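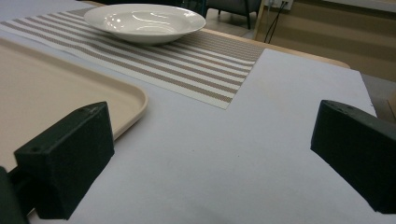 December, late. The Fornisix run stands at 1,873 demonstrations, all done with the hand-held gripper, and the target is 2,000. I retrained on the full set this morning. The bowl on the striped placemat is still the hard one - the glaze throws bright reflections and the depth estimate goes wrong at the rim.

Tried the policy trained on only 300 as a comparison. It did worse by 13 points, less than I had expected.

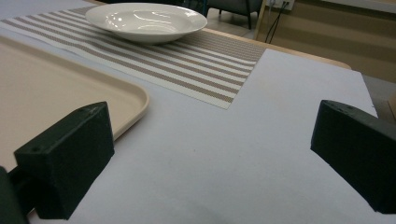 Wrote up the layout notes for Samarakoon before tea. I want the tray kept on the left with the placemat behind it, and both fingers wide open at the start of each take. Tundeck export failed again, will rerun it tomorrow.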